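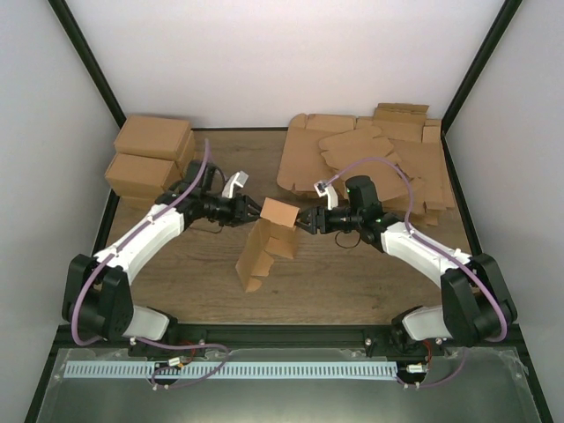 How often do the gripper fingers need cleaning on a box folding cell? Every 600 boxes, or sooner if the cardboard starts slipping.

Paper dust is the cause. It packs into the ribs of the fingers and they lose their hold. I use a dry nylon brush first, then a cloth with a little alcohol, and wait for them to dry before restarting.

While the power is off I go over the cable loops at both wrists and the ties on the forearms. In July I changed two ties on the right arm that had gone brittle. Niilo Honkanen cut the new ones too short, so we did it twice.

The whole job takes 30 minutes. Next time I want to recheck the front rail fasteners too.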